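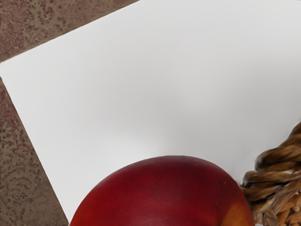
*Fruit and basket at the packing table, seen up close in the simulator.*

**Will I still have a job on the basket line?**
Yes, and we're so glad people ask this one straight out! No positions at Griddale are going away with the Riltine rollout. The arm takes over the reaching and placing, and the two packers on each table move to checking, wrapping and talking with customers - the parts most of you told us you like best anyway.

**Why practice in simulation first?**
We'd much prefer to find the awkward moments on a screen than beside your elbows. Tâm Trương runs the virtual table, and she's happy to have company if you'd like to pull up a chair and watch a few baskets with her.

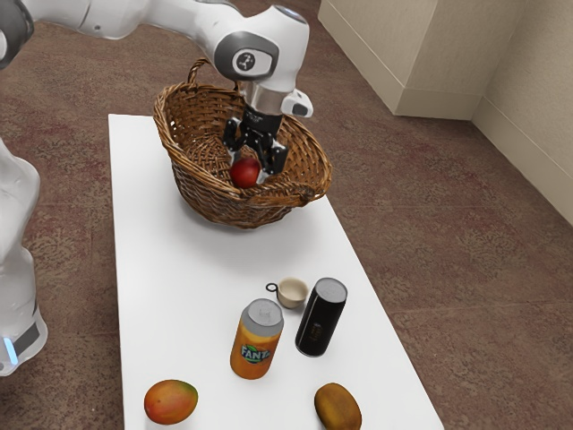 She'll also take suggestions, and the packers' ideas about which fruit goes in first have already changed the plan more than once.

**Do I need training?**
A little, yes - three short sessions in September, all on paid time. Fedir Maksymiv keeps the sign-up sheet, so please see him if your shifts make the dates tricky.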